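首页 > 新闻中心 > 新闻稿 > 展厅与活动

Csizmadia 展厅桌面用品展区对外开放，Statstead 同步公布杯具借还与包装整理办法

3月22日（星期五），Statstead 宣布，位于 Csizmadia 展厅内的桌面用品展区即日起对外开放。展区以杯具、杯盖、杯套和小件包装用品为主，设有长桌和成排的白色柜台，供餐饮、会务、办公和活动搭建行业的来访者现场取看、比较和试摆。杯具由 Tostero 提供，桌台和柜台由 Westonwood 制作并安装，Statstead 负责展区的整体安排和日常运营。

展区开放后，原先分散在 Statstead 两处样品间的桌面用品将集中到 Csizmadia 展厅。样品间停止接待散客，已经预约的来访改到展厅进行，预约时间不变。

一、展区概况

桌面用品展区位于 Csizmadia 展厅的大厅部分，不设封闭隔间，局部使用白色隔板区分用途。从入口进入后，来访者先经过登记处，再到长桌区，最后到柜台区。三个部分之间的通道相连，可以按顺序走，也可以直接去需要的位置。

长桌区用于摆放和比较。桌面为白色，面积较大，来访者可以把杯具、包装用品和自己带来的物品放在一起看。Statstead 在筹备期间试过深色桌面和木纹桌面，参与试用的采购单位多数选择了白色，理由集中在两点：半透明杯放在白色桌面上容易看清杯壁和杯口，印有图案的包装放上去颜色偏差较小。深色桌面没有完全取消，需要查看深色背景效果的来访者可以向登记处借用垫板。

柜台区用于存放和领取。柜台沿大厅一侧排开，台面同为白色，高度比长桌略高，站立取物时不需要弯腰。整箱用品放在柜台内侧，来访者领取单件样品时，由工作人员从柜台内取出，登记后交给来访者。领取的样品可以拿到长桌区使用，也可以在办理手续后带离展厅。

照明方面，大厅顶部的灯光在展区开放前重新调整过。Statstead 要求长桌上方光线均匀，避免在杯盖等光面物品上形成大片反光。调整后仍会有少量反光，主要出现在杯口和透明包装的折角处，拍摄产品照片的来访者可以移动物品位置，或者向登记处申请使用遮光布。

二、杯具

首批进入展区的 Tostero 杯具共有 6 个款式，包括透明杯、半透明杯和不透明杯三类，部分款式配有杯盖，部分款式配有杯套。各款式之间杯底尺寸统一，便于使用同一种托盘和分隔箱。杯口尺寸有两种，杯盖按杯口尺寸配套，混放时需要留意。

半透明杯是本次展示的重点。Tostero 在筹备期间收到的意见中，提得较多的是杯子叠放之后难以区分款式，以及盛装饮品之后难以判断液面位置。针对前一个问题，Tostero 在部分款式的杯身上加了细线作为标识，叠放时从侧面能看到线条。针对后一个问题，Tostero 调整了杯壁的透光程度，隔着杯壁可以看到液面，同时不会把饮品颜色完整显露出来。

杯盖分为平盖和高盖。平盖用于需要叠放或装箱的场合，高盖用于带有奶泡或其他顶部装饰的饮品。两种杯盖都可以单独领取样品。已经拆封试用过的杯盖不再放回样品盒，由来访者带走，或者投入登记处旁边的回收箱。

杯套用于隔热和印制标识。展区内提供空白杯套，供来访者测量尺寸和试贴图样。需要定制印刷的单位可以在现场填写需求单，由 Tostero 在收到需求单后联系确认图样、颜色和数量。定制杯套的最低订量为 700 件，空白杯套不设最低订量。

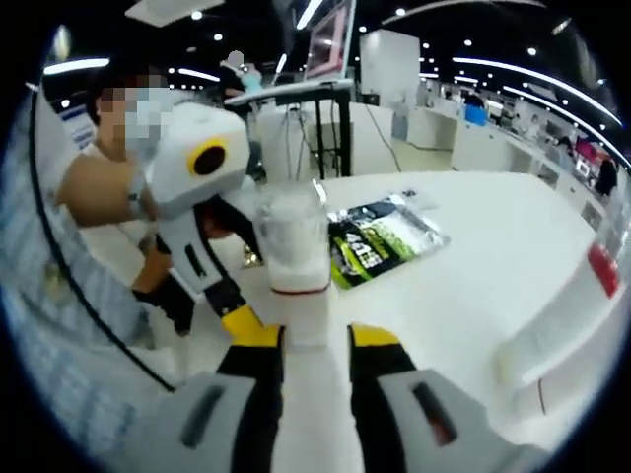

Csizmadia 展厅长桌上的半透明杯，杯身下部有一圈细红线；右侧为一件透明包装的扁平物品。

三、包装用品

除杯具以外，展区还陈列小件包装用品，包括透明包装袋、扁平包装盒、封口贴和分隔箱。包装用品和杯具放在同一张长桌上查看，来访者可以直接比较一件用品装进包装前后所占的位置。

透明包装适合需要看到内容物的小件，印刷图案可以做在包装表面，也可以做在内衬卡纸上。两种做法的差别在现场比较明显：印在表面的图案颜色较亮，折角处容易出现磨痕；印在内衬上的图案稍暗，保存时间更长。Statstead 在展区内为两种做法各准备了样品，放在柜台区靠近登记处的一端，可以自行取看。

扁平包装盒主要用于成套寄送。盒子在未使用时可以压平存放，使用时沿折线立起，底部扣合，不需要胶带。Statstead 提醒来访者，压平的盒子在潮湿环境中放置过久，折线处会变软，扣合后承重会下降。仓库条件有限的单位可以选择较厚的纸板，或者减少单次进货数量。

分隔箱用于运输和回收杯具。每箱的格子尺寸按照杯底尺寸制作，杯子杯口朝上放入，箱盖合上后杯口与箱盖之间留有空隙。配有杯盖的杯子在装箱时，杯盖应取下单独放置。带盖装箱会使箱盖无法完全合上，运输途中也容易压裂盖沿。

四、杯具借还办法

与展区开放同时启用的还有杯具借还服务。服务面向在 Csizmadia 展厅及周边场地举办会议、试饮、培训和小型展会的单位，由 Statstead 统一办理。

借用单位应在活动前提交借用单，写明活动名称、使用场地、所需款式、数量和归还时间。单次借用的上限为 1000 只，超出上限的需求由 Statstead 与 Tostero 另行商定供货方式。借用的杯具以分隔箱交付，交付时由双方当面核对箱数和款式，核对无误后签收。

归还时，杯具应倒空，杯内不得留有吸管、纸巾、茶包或其他杂物。不要求借用单位自行清洗，清洗由 Statstead 安排。杯盖和杯套不在归还范围内，由借用单位自行处理；如果需要代为处理，可以在借用单上注明，处理费用计入服务费。

破损的杯具应单独装袋，与其他杯具一起归还，用于核对数量。正常使用造成的划痕和标识磨损不收取费用。出现裂口、变形或无法清除的污渍时，按照借用单上列明的单价收取。遗失的杯具按同样单价计算。

借还服务的办理柜台设在柜台区，与样品领取柜台分开。试运行期间，两项业务曾共用一个柜台，活动前一天下午经常需要排队，分开之后这一情况有所缓解。借用单位如果一次归还的箱数较多，应走展厅侧面的货物入口，不要从来访者入口搬运。

五、桌面整理

展区的长桌全天供来访者使用，桌面整理由使用者和工作人员共同完成。来访者离开长桌前，请将未拆封的样品放回托盘，将拆封的包装投入回收箱，自带物品自行带走。工作人员在每场预约结束后擦拭桌面，并检查托盘中的样品是否齐全。

托盘按款式区分，托盘边缘贴有标签。放回样品时请对照标签，不同款式的杯子外形接近，放错之后后面的来访者容易拿到不配套的杯盖。无法确认款式时，可以把样品留在桌面靠近通道的一侧，由工作人员归位。

液体试用须在长桌上进行，柜台区不得放置盛有饮品的杯子。展厅提供饮用水，来访者也可以自带饮品试装。使用有颜色的饮品时，请在杯下放置垫纸。白色桌面经过防污处理，咖啡和茶及时擦拭后不会留下印迹，果汁和含有色素的饮品停留时间较长时仍有可能渗入接缝。

需要连续查看多件物品的来访者，可以把长桌分成待看、已看两个区域。Statstead 在桌面两端放有可移动的隔条，隔条使用后放回原处。大件物品、带轮子的箱子和外套请不要放在桌面上，登记处旁设有存放位置。

六、桌台与柜台

展区内的长桌和柜台由 Westonwood 制作。长桌采用拼接结构，可以根据活动需要拆分成较小的桌子，桌脚带有高度调节件，用于适应大厅地面的细微高差。拼接处使用内嵌连接件，桌面上没有外露的螺丝。

柜台内侧设有层板，层板间距按照分隔箱的高度确定，一层放一箱，不叠放。Westonwood 最初的方案中，每个柜台的层板更密，用于存放单件样品。Statstead 在试用后要求改为现在的间距，单件样品改用抽拉托盘存放。修改后的柜台能够容纳的整箱数量有所增加，取箱时也不再需要先搬开上面的箱子。

柜台台面的边角做了圆角处理，靠通道一侧的下部装有防撞条。展厅内经常使用推车，防撞条属于易损件，可以单独更换。Westonwood 为桌台和柜台提供 9 个月的上门维护，维护期内的调整、紧固和易损件更换不另行收费。

使用同款桌台的意向可以在登记处登记。Westonwood 目前接受按尺寸定制，交付时间根据数量和表面处理方式确定，不在展区现场报价。

七、来访与预约

展区实行预约制，团体和个人均可预约。预约时请说明来访目的，例如选购杯具、测试包装、查看桌台或办理借还，以便安排相应的桌位。只领取样品目录的来访者不需要预约，可以在登记处直接领取。

来访者入场前在登记处签到，领取当次使用的桌位牌。桌位牌上写有桌位编号和预约结束时间，离场时交回。需要延长使用时间的，请在预约结束前向登记处提出，后续桌位空闲时可以延长。

直接接触食品用样品的人员应先洁手，登记处备有口罩和一次性手套，可以按需领取。带离展厅的样品不再接受退回。儿童须由成年人陪同入场，展区内不接待宠物。

展厅内允许拍摄产品和桌面陈列。拍摄其他来访者或其物品时，应事先征得对方同意。使用三脚架或其他占用地面的设备，请在预约时一并说明，工作人员会安排不影响通道的位置。

八、后续安排

桌面用品展区的陈列内容将按季度调整。下一次调整计划增加餐盘和餐具类用品，仍以白色长桌为主要展示位置。现有杯具款式会保留，位置可能有变化，以登记处的平面图为准。

Statstead 还计划把包装整理的操作要点编成单页说明，内容包括分隔箱的装箱顺序、杯盖的分放方法和扁平包装盒的扣合步骤。单页说明完成后放在柜台区供来访者取用，借用杯具的单位会随箱收到一份。

已经在原样品间留有样品的单位，请在 3 月底之前联系 Statstead，确认样品转移到展厅或者寄回。逾期未联系的样品会随其他用品一并转入展厅库房，领取时需要出示当初的存放单。

关于 Statstead

Statstead 从事展厅运营和桌面用品配套服务，业务包括样品陈列、活动用品借还、包装整理和场地布置。

关于 Tostero

Tostero 设计和供应杯具、杯盖及杯套，产品用于餐饮、会务和办公场所，提供空白款和定制印刷款。

关于 Westonwood

Westonwood 制作展厅和商业空间使用的桌台、柜台及层板，承接尺寸定制、安装和后期维护。

编辑须知

本新闻稿可全文或节选刊用，刊用时请保留 Statstead、Tostero、Westonwood 和 Csizmadia 展厅的名称写法。配图随稿提供，刊用时请连同图片说明一并使用。需要杯具款式表、桌台尺寸图或借用单空白表的媒体和行业单位，可以向 Statstead 新闻联络处索取。

分享 9　评论 6

联系我们 | 新闻联络处 | © Statstead 版权所有 | 返回顶部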